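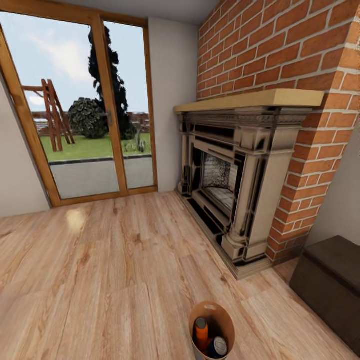 The Long Way Home to Tunstall

My grandmother kept her seed packets in a biscuit tin, and when she died the tin came to me, along with a rain gauge and a great many opinions about leeks. I was living in an apartment then, with one windowsill, so the tin sat on top of the refrigerator for years. I suppose that is how a lot of gardens start, with something sitting on top of a refrigerator.

When we finally moved out to Tunstall, the yard was mostly clay and the neighbors were very kind about it. One of them told me over the fence that I ought to join the seed library at Clandden, a drive of 56 miles each way, and I remember laughing, because who drives that far for beans? Well, I do, it seems. I have been going every January for the swap, and I haven't missed one yet (even the year the heater in the car gave out and I wore my husband's hunting socks over my shoes).

The library lives in the back half of an old feed store, and it holds 3,000 packets, all filed in shallow drawers that used to belong to a map shop. You take what you need and promise to bring some back in the fall. There is no fee and hardly any rules, though you will get a look if you return squash seed that has been growing next to somebody else's squash. Membership passed 600 over the summer, and parking has become a real adventure!

What I love best are the names. There's a pole bean called Fonanari that came to the library folded in a church bulletin, with nothing written on it but that one word and "plant late." I planted it late. It climbed right over the trellis and into the lilac, and we were eating beans well after I'd put the hoses away. Next to it I grew Moto, a stubby yellow pepper with thin skin that fries up beautifully with onions and a little vinegar. My first try at it was a failure, I should say. I started the seeds too cold and ended up with a tray of damp dirt.

Saving seed is slow work, and most of it happens at the kitchen table with the radio on. You let the pods go brown and papery on the vine, which makes the whole row look neglected, and then you shell them into a bowl and leave them alone a good while longer. I label mine the same night now, after one winter of envelopes marked only with question marks.

This year's Fonanari are in my grandmother's tin, two envelopes for Clandden and one for the neighbor over the fence, who wants to try them up her clothesline pole.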